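Neues aus der Greiferwerkstatt: Das Skikalix-Starterset im Verleih

Liebe Leserinnen und Leser,

im August hatten wir Ihnen an dieser Stelle versprochen, dass wir uns noch einmal melden, sobald das Skikalix-Set von Gutbridge bei uns im Haus ist, und weil danach so viele von Ihnen nachgefragt haben (sehr freundlich übrigens, vielen Dank für die Geduld!), lösen wir das heute endlich ein. Ab dem 10. November 2018 kann das Set bei Clivex ausgeliehen werden, und zwar wahlweise für zwei Wochen oder gleich für 60 Tage. Die lange Leihe kostet 504 Euro inklusive Versand in beide Richtungen, und wer das Set hinterher behalten möchte, bekommt den Betrag vollständig auf den Kaufpreis angerechnet.

Gedacht ist es für Schulen, Werkstätten und kleine Labore, die mit Greifaufgaben anfangen möchten und dafür kein halbes Jahr Vorbereitung haben. Mit dabei sind die Steuerung, alle Kabel und ein Übungsheft mit 10 Aufgaben, das wir ins Deutsche übertragen haben. Am Anfang geht es darum, einen Gegenstand anzufahren und wieder loszulassen, und gegen Ende wird es schon recht knifflig! Uns gefällt besonders die Eieraufgabe, bei der Spielzeugeier zwischen Schale und Karton umgesetzt werden. Das klingt nach Kindergeburtstag, aber ein glattes, rundes Ding verzeiht einem schief angesetzten Greifer sehr wenig, und wir haben darüber den einen oder anderen Feierabend vergessen.

Ein bisschen Kritik muss trotzdem sein. Das Kapitel zur Kalibrierung ist arg knapp geraten, da haben wir zwei Seiten mit eigenen Notizen beigelegt, und auf den Kabelverlauf sollte man vor jedem Durchgang einen Blick werfen. Wer tiefer einsteigen will, findet im Anhang die Zakharchenko-Übungen zur Bahnplanung. Die sind anspruchsvoll, lohnen sich aber auch für Leute, die schon länger mit Armen arbeiten.

Reservieren können Sie wie immer formlos per Antwort auf diesen Rundbrief. Schreiben Sie bitte dazu, welche Leihdauer Sie wünschen und ob Sie einen Tisch mit fester Kante zum Anklemmen haben, dann legen wir die passende Halterung gleich mit ins Paket.

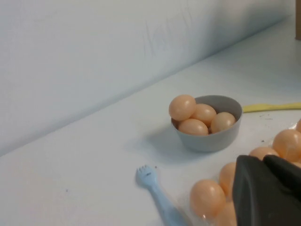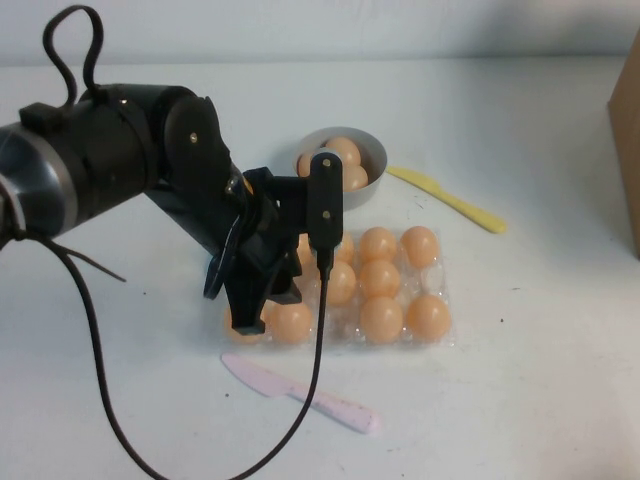

Die Eieraufgabe auf unserem weißen Tisch, mit Schale, durchsichtigem Karton und Greifer.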